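Brido camera trials

The Brido trials were a comparison of two cameras, and later of two controllers, intended for Brido, a small wheeled robot built to inspect the fences and kerbs of footbridges. They were run on the Nyitrai footbridge in the summer of 2022 and are remembered, where they are remembered at all, for ending with a recommendation to buy the cheaper camera and a better bracket.

Background
Brido was designed by Kálmán Vida and Máté Magyar to travel along a bridge deck at walking pace, filming the railing on one side and noting rust, gaps in the mesh and damage to the concrete. Early versions used a camera chosen on the grounds that it was already in the cupboard. It coped with plain railings but was baffled by chain-link, which it tended to report either as a solid wall or as open air, according to the light.

The obvious remedy was a different camera, and two were put forward. The Finura was a fixed-focus unit with a wide view and a low price. The Lekus had autofocus, a narrower view and a manual of 70 pages, four of which concerned the camera. The rest dealt with its mounting arm, a part both sides would come to discuss at length.

The footbridge
The Nyitrai footbridge was picked for being awkward. Its plain, pale deck offers a robot very little to steer by, while the side is all mesh, rail and rusty post, leading up to a steel truss with an arched top. A camera aimed along the walkway has to deal with wire close by, a river behind the wire and steelwork further on. Magyar's planning notes call the site "unfair in a useful way". Vida's call it "unfair".

Testing
Runs began in July and finished on 8 August 2022. Each camera was carried over the same stretch of deck at the same speed, in morning, midday and evening light, and its pictures were marked against a survey of the railing done by hand. The two cameras made 708 passes between them. The tally leaves out a further 24 abandoned because the robot had turned round, a habit traced to a loose plug and blamed until then on each camera in turn.

Low sun proved the hardest condition. Long shadows on the deck were repeatedly taken for steps, and Brido would stop in front of them with every sign of good manners. The Finura made this mistake more often at first. The Lekus made it less often but took longer to change its mind. 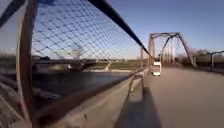 Adom Gbeho has argued that the whole comparison was decided by focus and that the shadows were a sideshow. A camera that lets the nearest wire go soft, in Gbeho's view, is doing the robot a favour, as the mesh a metre away can be left for the next pass and the kerb ahead can't. Had the marking scheme given the near mesh less weight, Gbeho maintains, the Finura would have won by the end of the first week and everyone could have gone home.

The marking scheme was not changed. Vida held that a robot sent to look at a fence ought to be able to see it, and the point was allowed to stand.

Controllers
In the last days of testing the original controller was swapped for one written by Miłosz Szczepańska, which slowed the robot whenever the picture lost contrast. Results improved for both cameras. This was welcome news about the controller and rather less welcome news about the preceding weeks, during which a good deal of blur had been charged to the lenses. The earlier passes were not repeated, and the final table carries a footnote on the matter that is longer than the table.

Outcome
The Lekus scored higher on mesh and the Finura on kerbs, rails and cost. The report, edited by Kornél Katona, recommended the Finura on a stiffer bracket, together with the new controller. It also suggested a second camera pointed straight at the fence – an idea that had appeared in the first design for Brido and been struck out to save weight.

Criticism
Later readers of the report have complained that the two cameras were never mounted at quite the same height. Katona's reply was that they were mounted at the same height every morning, and that what the Lekus arm did after that was its own affair. The arm was dropped from the next version of the robot.

See also
Finura
Lekus
Nyitrai footbridge
Shadow detection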